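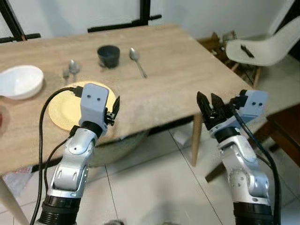 # Setting up the Vokik two-arm kit for clearing a table

This guide is for people who have the Vokik kit already unpacked and mounted, and want to teach it the tableware routine. I used the Kendau control software, version from April, and a second-hand dining table. Other tables should be fine if the arms can reach the middle.

## Before you start

- Both grippers must be plugged in before the power is switched on.
- Leave the cables a free loop at the back of each gripper. When I tied mine too tight, the wrist stopped with error 229.
- Begin with few objects. One bowl and one or two spoons are enough for the first day.

## Teaching the movement

1. In Kendau, open **Tasks** and choose **New from demonstration**.
2. Set the speed limit to 2,000. The factory value is higher and I do not recommend it for metal cutlery.
3. Guide the arm by the leader handles until the open fingers are on both sides of the spoon handle.
4. Close slowly, lift, and wait one second. Then carry it to the bowl.
5. Press **Keep** if you are satisfied, or **Drop** if not. Be strict here – bad recordings cost you more time later.

Repeat this with the spoon in different places and at different angles. My own set reached 1,777 recordings before I was content with it, but simple picking was already usable much earlier.
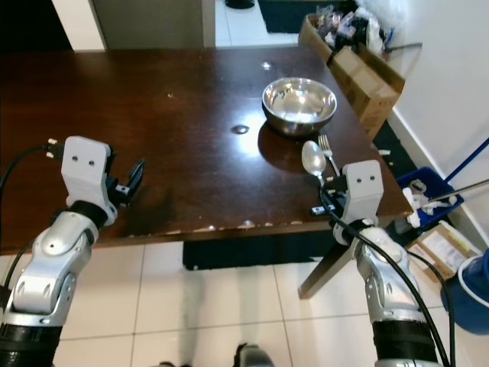 **Can I teach a fork and a spoon in the same task?**

It is better to make a separate task for each and join them afterwards under **Sequences**. The fork needs a lower grip force, and one task can store only one value.

## If the grip fails

A thin handle lying flat is the most difficult case. Lower the approach height by one step and try again. If the fingers still slide over the handle, change the standard pads for the soft ones from Zepeda, which fit without tools. I also tried the Lorken pads – they hold well, but they are thicker and the fingers do not close completely.

After changing pads, run **Calibrate grip** again for both arms, also when you changed only one.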